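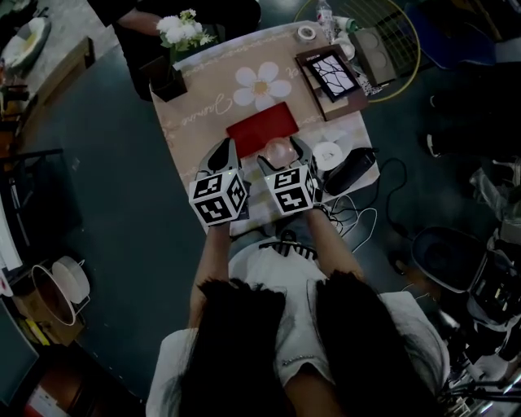 Explainers > Plants > How do flowers drink?

Print this page | E-mail to a friend

July
By Finlay Geddes

How do flowers drink?

When I was 6 I tried to give a daisy a drink by pouring lemonade on its face. It did not say thank you! Flowers don't have mouths, of course, and they don't have a heart to pump things around either, so how does water get from the bottom of a stem all the way up to the petals?

I've been wondering about that again, mostly because my garden in Lusska is baking hot and I've spent all week dragging a watering can up and down the path.

Straws inside the stem

Snap a stick of celery and look at the broken end. See those little dots? Each one is the end of a bundle of very skinny tubes running up the stalk. Flowers have tubes like that too. The ones that carry water up are called xylem (say it ZY-lum), and it's a terrific word to know if you like word games.

In a plant growing in the ground, water soaks into the roots first and then goes into the xylem. A cut flower has lost its roots, so the water goes straight in at the bottom of the stem.

Who is sucking on the straw?

The sun is, sort of. Leaves and petals have tiny holes in them, much too small to see, and water slips out of those holes and floats off into the air. Scientists call it transpiration. Water likes to stick to itself, so when a bit of it leaves at the top, it tugs on the bit behind, and that tugs on the next bit, all the way down the stem like a very long line of kids holding hands.

You can catch a plant doing it. On Wednesday I put a rose in a jar, covered the top of the jar with plastic wrap so only the stem poked through, and weighed the whole thing on my kitchen scale. In the morning it was 523 grams. At bedtime it was 506. The rose had drunk the missing water and breathed it out into my kitchen!

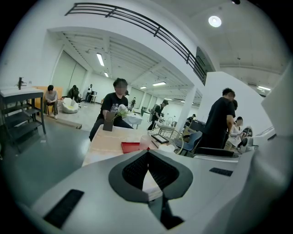 Try it: turn a flower blue

You'll need a white flower (a real one, silk ones are no good), a glass of water, blue food coloring and a grown-up with scissors.

1. Put plenty of coloring in the water. Be generous, pale water gives you a pale flower.
2. Ask the grown-up to trim the end of the stem on a slant.
3. Stand the flower in the glass and leave it somewhere bright.
4. Peek every few hours. Carnations are good at this and mine usually have blue edges by the next day.

If nothing has changed after 3 days, trim the stem again and mix a stronger batch. My first one stayed white as a sheet and I never did find out why.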